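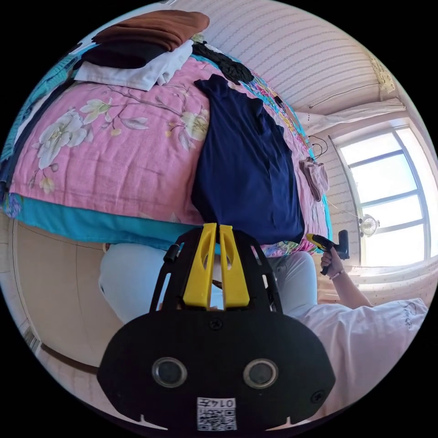
Folding day: the navy piece waits its turn on the flowered quilt.

She runs the Skivwood mending and laundry round, and she still does her own folding on the bed. "A table's too hard and too small," she told me, "and a bed lets you spread a thing out and have a proper look at it." She has been at it ten years, starting at 3 in the afternoon, when the light is kindest – and she does love to talk while she works!
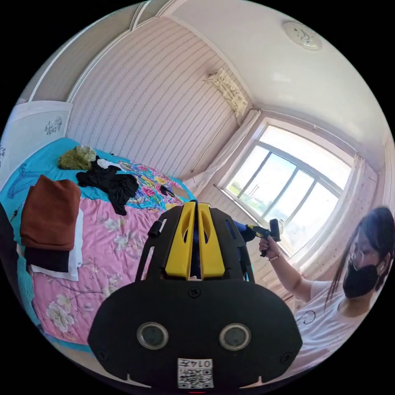 Photo: Favis / Skivwood

Her stacks go by weight, with white at the bottom, then black, then the reddish-brown on top. "My mother would have had it the other way up," she said, laughing. The crumpled things stay further back on the turquoise sheet until she's ready for them. I asked about the blossom bedspread, and she said she'd bought it in Elititz one June and has never once regretted it.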